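Which Robot Hand Is Best?

My job is testing robot hands, and the proper name for one is a gripper. I work at a little lab in Cotden, and people always ask me which gripper wins. Well, it depends what you want to pick up! A finger gripper is great for a chunky block. A suction cup (picture a tiny plunger) loves anything flat and smooth.

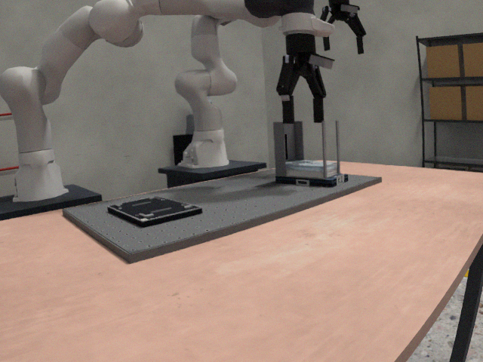

Thin, slippery stuff is the hardest test I know. Try picking one sheet off a pile with chopsticks and you'll see what I mean. Two fingers have to come straight down, stop at just the right height and squeeze gently. With a low stack sitting in the bottom of a tall holder, those black fingers have a long way to go down between the plates and the rods, and there isn't much room for a wobble.

So I run every gripper through the same job 300 times and write down each miss. Our Mulder gripper got it right 81 times on its first go. I cheered anyway!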